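Two grippers and one bottle: my December of trying things out

13 December 2022

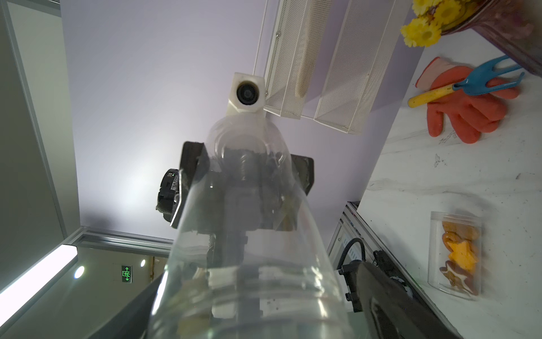 The bottle between the two grippers, from the wrist camera.

I wrote last time that I wanted to compare the two sets of fingers before the end of the year. The first set is from Comska, hard and smooth, and the second is from Zusolus, with a soft layer on the inside. I did the same exercise with both: one arm holds a clear plastic bottle, the other arm comes near and takes it over. I made 30 handovers with each set.

A transparent bottle is a difficult thing for a camera. Through the plastic you see the other gripper, but all its parts are stretched and wavy, and my detection program believed several times that the bottle ended where it did not end. I tried to help it with a higher exposure, and this made it worse, as the lights in the room are already strong. In the end I set the exposure by hand and left it there for all the runs.

The Comska fingers close faster. They also press the bottle more than I like, even with the force on the lowest step, and twice the bottle jumped out when the second gripper touched it. With the Zusolus fingers I lost it one time only. They are slower and the soft layer collects dust, so I clean them with a cloth after every ten runs. For bottles I prefer them. For a hand tool with a thin handle I am not so sure yet – I had too little time for it.

About the controller I must complain a little. The old one from Van Loon stopped the arm for 210 milliseconds each time I changed from position to force mode. You can see this stop with your own eyes. The new one, from Huvura, changes without a stop, but its manual is short and I needed more than 2 evenings to find how to save my settings. If you have the same model, the option is in the menu for the network, which I find a strange place.

My fingers set has now made 3,000 closings in total and the screws are still tight. Next I will turn the wrist camera a few degrees and repeat the same runs with the Zusolus fingers.

Recent posts
Cables that do not get caught at the wrist
Calibrating a camera on a moving arm
Why I changed my finger screws

This site uses cookies to count visits. By continuing to read you accept this. OK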